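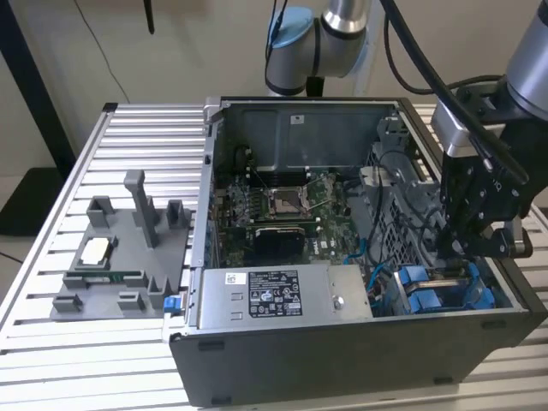
Cumano sacked, and the away trip is still on?

cornerflag_jen
So they got rid of Cumano after the draw with Tarance. Two games into October! I'd already paid for the coach to Jikar and now I don't even know who's picking the team. Anyone else still going?

oldterrace
Going, yes. I've sat through worse than him, but we had 2 shots on target in that game and the crowd was down to 1503. Board had to do something.

Elmarie Matlala
Disagree with that, sorry. He had half a squad and no striker from the start. You can't sell Lý in the summer and then blame the coach when the goals dry up.

oldterrace
Lý scored in preseason and hardly after that. We remember him better than he was.

cornerflag_jen
Oh come on, he set up half of what we scored last year! And the crowd was almost 3000 for the first home game, so people did want to watch it.

backpost88
First home game is always big, I wouldn't read much into it. My worry is the payoff. If he had two years left on his deal we'll be paying him to sit at home.

Elmarie Matlala
Then they should've thought of that before giving him the deal. Anyway Jen, I'm on the coach too, save me a seat near the front (I get sick at the back).

cornerflag_jen
Will do. It leaves at 8 am, from the north lot this time.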